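Flendham hardwood mill to reopen with shorter shifts

30/04/2020

Print this page | E-mail this page

The Trurkine hardwood mill in Flendham will start sawing again next week after being shut for 5 weeks. The company said it will run one shift a day at first, from 7 in the morning, and will add a second when orders pick up.

Trurkine cuts maple, ash and cherry for furniture shops and flooring makers. It employs nearly 400 people at the mill and in the drying yard across the river. Those who work in the yard will be called back first, with the sawing and planing crews to follow over the next several days.

The mill had a strong start to the year. In January it took on extra staff to fill a large maple order from Wusodel, the kitchen maker. Part of that order was still in the kilns when work stopped, and the company said it will be shipped before any new logs are cut.
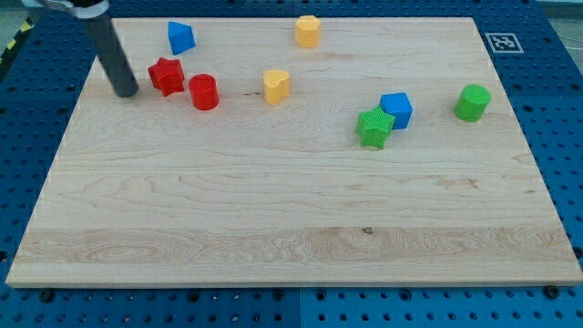
Prices for maple boards have held steady through the spring, but demand for flooring grades has dropped as building projects are put off. Trurkine said it expects to sell more of its shorter lengths to small shops and home woodworkers this summer, and it will take phone orders for pickup at the Mthembu Road gate.

Workers will have to stay 6 feet apart where they can, and the lunchroom will be closed. Breaks will be staggered and start times for the office and the yard will differ by half an hour. The company is also asking truck drivers to stay in their cabs during loading.

The retail counter stays closed for now. Customers who paid for lumber before the shutdown can ask for a refund or leave the order open. Log deliveries from local landowners will be accepted by appointment only.

Contact us | Copyright 2020 Flendham news desk. All rights reserved. | Back to top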